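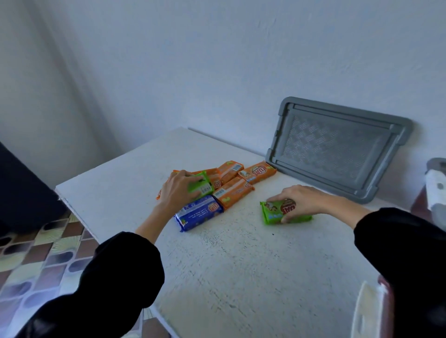

Robots learn to tidy up by watching our hands

Jul 12, 2026

I've been following the Lirkamico project since it got going, and this week the people at Plurari finally put out their first results. I read the whole thing over breakfast, so bear with me, I'm a little excited!

The question was a simple one. Can a robot arm learn to group packages on a table just from video of people doing it, shot from head height? Most teams still steer the arm by hand for hours to get their training data, and it's slow and expensive (I tried it once at a demo day and my shoulders hurt until the next morning). Plurari had people sort packaged snacks at ordinary tables at home, both hands in view, and trained on that first. Then they added just 34 runs on the real arm, all recorded in June at the Herrera lab.

And it did pretty well. Out of 100 tries with packages it hadn't seen before, the arm trained this way got only 11 wrong. The same arm without the home videos missed a lot more, mostly when one package was lying across another. Shiny wrappers still gave it trouble, and so did anything pushed up close to a wall.

What I liked best is that they kept the messy takes, the ones where somebody changes their mind halfway and moves a pack back. They say throwing those out made the results worse.

Next up is a test at Lunum, a small packing company, with 18 kinds of snacks on the same table. I've asked if I can come and watch.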